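Printing and Framing: Frequently Asked Questions

Gindasness is the photographic print studio run by Remzi Oral and Saadet Şimşekoğlu. These are the questions we get most often from photographers preparing work for a show or for sale.

What file should I send?

A TIFF or a top-quality JPEG at the size you want printed. Leave the color profile embedded. Please don't sharpen for print, as Remzi does that once the paper has been chosen.

Which papers do you stock?

Matte cotton, baryta and a smooth semi-gloss. Black and white landscapes usually go on baryta. If you can't decide, order a strip test. It shows one section of your picture on all of our papers.

How long does an order take?

Prints are ready in four working days. Framed work takes 12. April is busy because of the spring shows, so send files early if you need them then.

Can you number and sign an edition?

We number the prints and supply a certificate for each. You sign them yourself, in pencil, in the lower margin.

How should I store prints before a show?

Flat, in the folder they came in, away from direct sun and radiators. A spare bedroom is fine. Kitchens and basements are too damp. Wash your hands before you open the folder, and lift each sheet by two opposite corners.

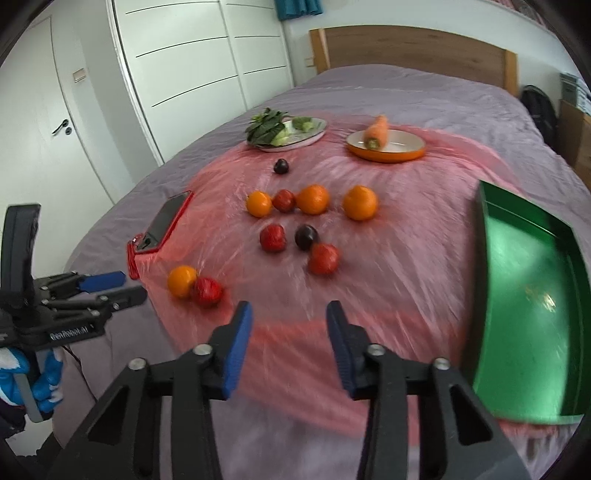
Do you frame work printed elsewhere?

Yes, if it arrives flat. We can't frame prints that have been creased or dry-mounted on foam board.

What if a print arrives damaged?

Keep the packaging and write to Kuldeep Tomar within two days, with your order number. We reprint at no charge.

Can I visit the studio?

By appointment, after 12 noon. Bring a print you like the look of and we can match the paper to it.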